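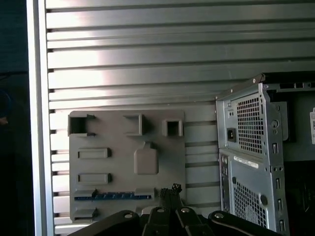 Ticket: practice board, wall mount, bay 3
Opened by: Bo-ram Jin
Assigned: Gyu-bin Jang
Site: Nellis training room
Status: open, waiting on reprint

Problem as reported
Students can't get a clean seat in the long slot at the bottom of the gray board. Goes in one end, other end sits proud. Also the board rattles on the slats when you push hard. Printed part is from the Karkovlow file, same as bays 1 and 2. Those are fine.

9:10 Checked the mount first. Two clamp bolts loose behind the panel. Snugged them up, rattle gone. Slot still bad.

9:25 Measured the slot, left end tight, right end ok. Print is warped I think, or the bed was off that day. Filip spool, the gray one, been open since February.

9:50 Tried a light file on the inside edge. Better but not right. Stopped there, dont want to open it up so far that everything falls out.

10:15 Square sockets along the top: tested with the dummy blocks, all ok. The two low blocks on the left are solid, no cracks. Tag-shaped piece in the middle ok too, leave it alone pls.

10:40 Cable plug. Bo-ram asked if the wires pull the plug sideways when it's handled. They do a bit, the bundle is stiff. Want a longer lead, Deltell part, 700 mm. Not ordered yet, need a budget code from somebody.

11:30 Note from Bo-ram: class is on at 1, 46 people across the week, can bay 3 run without the slot excercise?
Reply: yes. Do the top sockets and the cable, skip the slot. Sign is on the cart.

To do
Reprint board, new spool, slower first layer
Recheck slot with the same test strip, not a different one
Order lead
Thread locker on the clamp bolts, all 3 bays

Leaving open. GJ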